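Reference > Materials > Coatings > Paint wear

Paint wear is the loss of a paint layer through rubbing, knocks or scraping. Happens on metal, wood, plaster, nearly anything coated. Differs from peeling, where the layer lifts by itself.

Causes. Sliding contact mostly. Grit makes it worse. Corners and edges go first, coat is thinner there. On bins and trays the floor tends to wear quickest, then the lower walls. Thick coats last longer but can chip in bigger flakes. 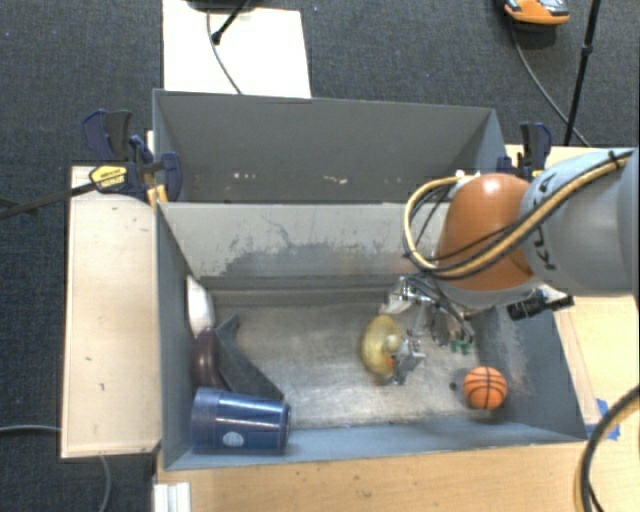 Why does a second coat sometimes flake off sooner than the first?
Usually poor grip. Old gloss that wasnt sanded gives the new paint little to hold on to, and grease does the same.

Testing. Simple method is a weighted pad run back and forth over a painted panel, 1000 strokes, then the panel is checked for bare spots. The Drodar scale, set out in 1947 by Callum Sedgwick at Clarkstead, has 13 grades, lowest being bare substrate. Still used by some smaller workshops. Later version by Dineo dropped the middle grades, not widely taken up.

Repair. Clean, sand the edges of the damage smooth, prime bare metal, repaint. Seperate guidance applies to old lead paint, which should not be dry sanded.

Related articles
Abrasion
Chipping
Mac Suibhne panel test
Primer
Rust
Touch-up paint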